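Applies to deposits made at Iststead depots from August. Questions not covered are handled at the counter.

## Which containers can I return?

Glass, aluminium, and liquid paperboard drink containers between 150 mL and 3 L. Plain milk containers and wine bottles bought outside the scheme area carry no deposit, but we still accept the glass for recycling.

## Does the label have to be on?

For cans and plastic, yes. The barcode must be readable. Glass can be returned without a label if the refund mark is moulded into the base or shoulder.

## Do I need to rinse bottles?

Empty them and give them a quick rinse. Lids may be left on or taken off. Broken glass isn't eligible for a refund and goes in the grey bin beside the Higuchi Street entrance.

## Why is glass sorted by colour?

Clear, green and brown glass are melted separately. A small amount of green in a clear batch tints the whole batch, which then sells at the mixed price. Green tolerates more contamination than clear, so bottles of doubtful colour go in the green crate. 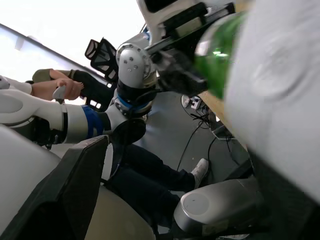 ## Is there a limit per visit?

200 containers at the counter. Larger loads go through the bulk lane, which needs a booking. Bulk loads are counted by machine and the count is final once the docket prints.

## How am I paid?

1. Cash, at the counter only.
2. Transfer to a Dinix account, normally within two business days.
3. Donation to a registered group. Quote the group's number; the Elham Rowing Club, for instance, is 3,011.

Dockets are valid for eight weeks. Lost dockets can't be reissued.

## My transfer hasn't arrived. What now?

Check that the account number on the docket matches yours. If it does, email Carolina Ramalho in accounts with a photo of the docket and the time of your visit. Incorrect numbers have to be reversed by the bank and take longer.

## Can a business or school set up a collection?

Yes. We supply crates and liners, and pickup is on Tuesday. Crates must be at ground level and sorted by material before 7 am. Henrique Cardoso handles new collection agreements; ask for him at the counter or by phone.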